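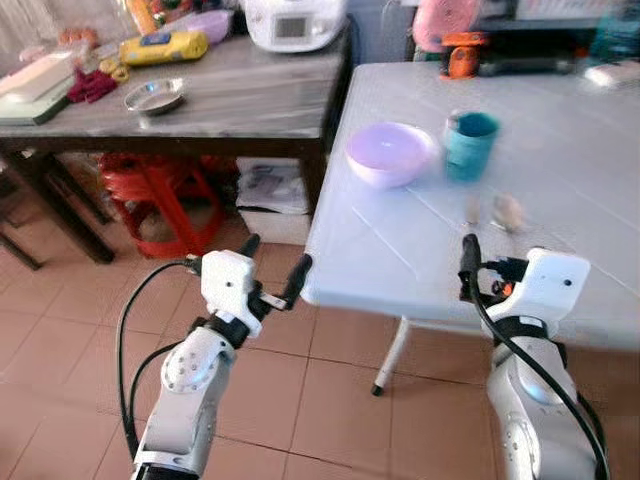 Do I need a permit to use the Vumis megaphone at a march?
Ask your city before the day. Rules on amplified sound differ from town to town, and a few towns seem to write theirs on the way to the march.

Vumis Handheld Megaphone
Item 1848
In stock at Rurnby
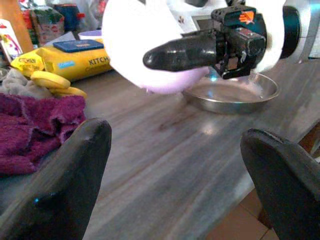 Trí Lục, Product Editor, Flamthorpe Rally Supply

The Vumis is for people who have something to say and a crowd that is already chanting something else. It weighs 3 pounds with batteries in, a figure that feels like a misprint by the second hour of speeches. The shoulder strap is included. So is a siren button, placed exactly where your thumb rests, and we have written to the manufacturer about it.

Volume is set by a wheel on the back. Start low, 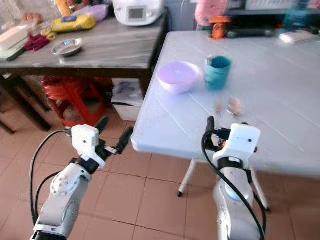
and turn it up only once the person in front of you has been warned. The record function holds nearly 2 minutes, plenty for a chant and far too short for a city council candidate.

Batteries are sold separately. Spare mouthpiece covers are part no. 273. Returns are accepted until May, unless it has been rained on.

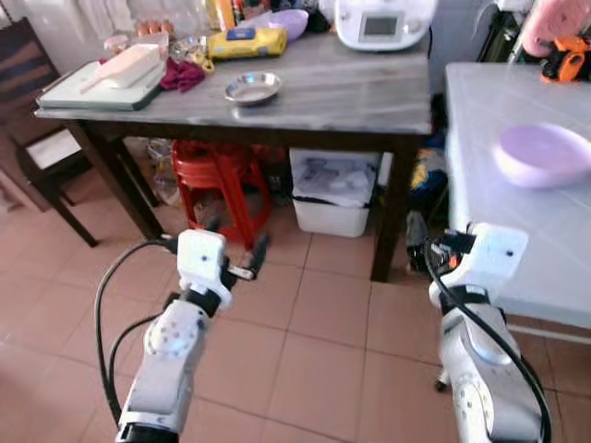
Marble-patterned tabletop with small steel bowl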